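Quick answers about the odds-and-ends bins at the Clerden swap room. Wrote this fast between drop-offs, will tidy up later. Ask Mei-kuen if yours isn't covered.

## What goes in the metal bin?

Small stuff with no home yet. Toy parts, lids, caps, single bits of kitchenware, wrappers that came in with a donation. If you know where it goes, put it there. If you don't, bin.

## What doesn't?

- Glass, broken or whole
- Batteries (red tub by the door)
- Anything with a blade
- Food. Even sealed food. Please.
- Clothes, they go to Floltton

## Why metal and not the plastic tubs?

The plastic ones cracked. We had 3 from Flulier and all of them split at the corners the first winter. Metal is heavy and loud but you can tip it, scrub it, drop a saucepan in it. Scratches don't matter. Don't try to polish them out, Yee-man spent a whole evening on one and it looked the same after.

## How full is too full?

If you can't see the floor of the bin, stop. Stuff gets buried, then small things end up under big things and we find them in November. A single layer is best. Nobody minds a bin that goes out for sorting with only a handful of things in it. 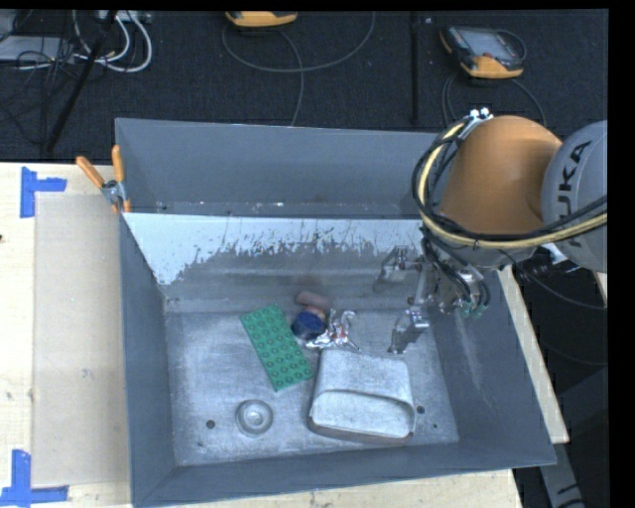
Big pieces go in first, small ones next to them, never underneath. Building plates lie flat, studs up, so they don't get chipped. And leave a gap along one side for your hand!

## Do I sort by color or by type?

Type. Color sorting was tried and it was a mess. The types we use right now:

- building toys (plates, bricks, wheels)
- lids and caps
- metal containers and tins
- foil and wrappers
- no idea

"No idea" is a real box. Use it. Better than guessing.

## Is foil trash or recycling?

Depends. Clean foil, scrunch it up with other clean foil untill you have a ball as big as a fist, then recycling. Shiny wrappers that spring back open when you scrunch them are usually plastic film, so trash. Foil with food stuck on, trash too. Check inside before you throw any of it, we have found beads and one earring.

## I have a lid with no container. Keep it?

Keep for 8 weeks in the lid drawer. After that it goes. Same for containers with no lid, except the metal ones, people take those for screws and pencils so they go right on the shelf.

## Can I take building plates home?

Yes, if they've been washed. Warm water, dish soap, an old toothbrush between the studs, air dry face down on a towel. Not the dishwasher, they warp. Unwashed ones stay here. Green ones go quickest, no clue why.

## How do I clean the bin itself?

Empty it first, all of it, feel along the bottom edges because small stuff gets stuck there. Wipe down with a damp cloth. Dry it right away. No steel wool. Put it back on the table, not the carpet, it leaves marks and it's bad for your back anyway.

## How long does one bin take?

10 minutes if it's a light one. Longer if someone dumped a junk drawer in.

## Do you count everything?

We did last year, for the Lau report. 1,531 items through the bins, and that's with some 3 weeks missing because the clipboard got lost. Not doing it again unless they ask.

## Something of mine got binned by mistake

Tell Mei-kuen Liao the same day if you can. Check the "no idea" box before you ask, it's usually in there. Once a thing has gone out to the shelves we can't hold it for you.

## Who do I tell if a bin is damaged?

Yee-man Kan. Scuffs and dull patches are fine. Sharp edges or a loose rim are not, turn it upside down on the table and leave a note on it so no one reachs in.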